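Hospitality Operations, Unit 4: The Room Inventory and the Linen Count
Course handout, prepared by Nermin Saraç 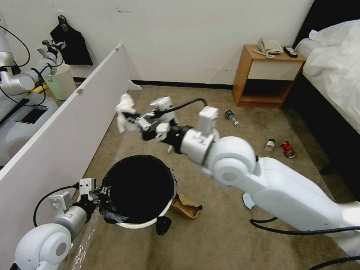 Before you read

This handout goes with the fourth unit. Please bring it to the class together with your calculator and the blank count sheet. In the first three units we spoke about the reception desk, the room types and the cleaning rota. Now we come to the things inside the rooms, and most of all to the linen, which costs a hotel more money in a year than many students expect.

All the exercises use the same two hotels. The Alenach is a town hotel with short stays, mostly one or two nights. The Pledstead is near the coast and has guests who stay for a week. I worked in the first of them for several years, and the numbers I give are close to the ones we had, but simplified so that you can calculate with them.

1. Some words we need

Par, or par stock: the quantity of one article which the hotel must own so that the work can go on without waiting. One par is the quantity needed to dress every room once.

In circulation: linen which is on a bed, in a trolley, in a cupboard or at the laundry.

Reserve: new linen, still packed, which is not yet in circulation. It is counted separately.

Discard: linen taken out of use because it is torn, stained or too thin. Students often write "lost" for this, but it is a different thing. A discarded sheet was seen by a person who wrote it down. A lost sheet was not.

Shortage: the difference between what the book says and what we count, when the count is lower. If the count is higher we say overage. An overage is also an error and you must look for the cause of it.

2. How many pars?

In many textbooks you will find that a hotel should have between three and five pars of bed linen. The usual explanation is this: one par is on the beds, one is at the laundry, and one is clean on the shelf. If the laundry is outside the building, you need one more for the time of transport. If the hotel is full at weekends and the laundry does not deliver on those days, you may need another.

I ask you not to learn the number by heart. Learn to draw the path of one sheet on paper, with the hours written beside every step. At the Alenach the dirty linen left the house at two in the afternoon and came back the next day at ten in the morning. When we drew it, we saw that four pars were enough, although the manager before us had always bought for five.

Worked example. The Alenach has 100 beds and each bed takes one bottom sheet.
One par: 100 sheets.
Four pars: 400 sheets.
This is the book figure for bottom sheets in circulation.

At the September count we found 393. The shortage is therefore 7 sheets, or 1.75 per cent of the book figure. Before you call this good or bad, you have to ask how long it is since the last count. In one month it would worry me. In a year I would be quite content.

3. The count itself

The count must be done at one moment for the whole house, or as near to this as possible. If the second floor is counted in the morning and the linen room in the afternoon, the same sheets can be counted twice. For this reason most hotels close the linen room during the count and stop all trolleys.

The order we follow:

Choose the hour. Early afternoon is best, when the departures are cleaned and the arrivals have not begun.

Ask the laundry for a written figure of everything they hold at that hour. A figure by telephone is not enough.

Give each floor to two persons. One counts and says the number aloud, the other writes. They do not change places in the middle of a floor.

Count the beds that are made, then the trolleys, then the floor cupboard. Use a separate line of the sheet for each.

Count the linen room last. Packed reserve goes on its own sheet of paper.

Sign the sheets before leaving the floor. A correction is made with one line through the old number, so that it can still be read.

For occupied rooms you do not enter only to count. You take the standard quantity for the room and add any extra pillow or blanket noted at the reception. This gives a small error, but we accept it out of respect for the guest.

4. Furniture and small articles

Furniture is counted once a year and by room. Every room has a card with the list of what should be there, and the card is kept in the office. When a chair goes from one room to another, both cards must be changed the same day. In my experience this is the rule most often forgotten, and after two or three years the cards are of no use.

Small articles such as hangers, glasses and kettles are counted every three months. For these we don't look for each missing piece. We compare the rate of loss with the last period, and if it rises we ask why.

5. Cost

The price of the linen is only the beginning. You should also consider how many washes it will stand. Suppose there are two offers for bath towels. Okoth sells a lighter towel and Prostine a heavier one. The heavier towel is dearer to buy, dries more slowly and weighs more, and an outside laundry that charges by the kilo will ask more for it each time. On the other side, it may last longer before it becomes thin. Compare the full cost over the life of the towel, and write down what you have assumed for the number of washes.

6. Exercises for the next class

Exercise A. The Pledstead has a book figure of 2,000 bath towels in circulation. The count gives 1,940. The discard book shows 25 towels which were taken out but not yet subtracted from the book figure. Calculate the true shortage, in pieces and in per cent of the corrected book figure.

Exercise B. Draw the path of one pillowcase at the Pledstead. The laundry collects at eight in the morning and returns the linen after two full days. Decide how many pars you would buy and explain your decision in five or six sentences.

Exercise C. Prepare a room card for a double room with a bathroom. Leave space for changes and for a signature.

Please write Exercise B in full sentences. I will collect A and B at the beginning of the class, and we will compare the room cards together in small groups.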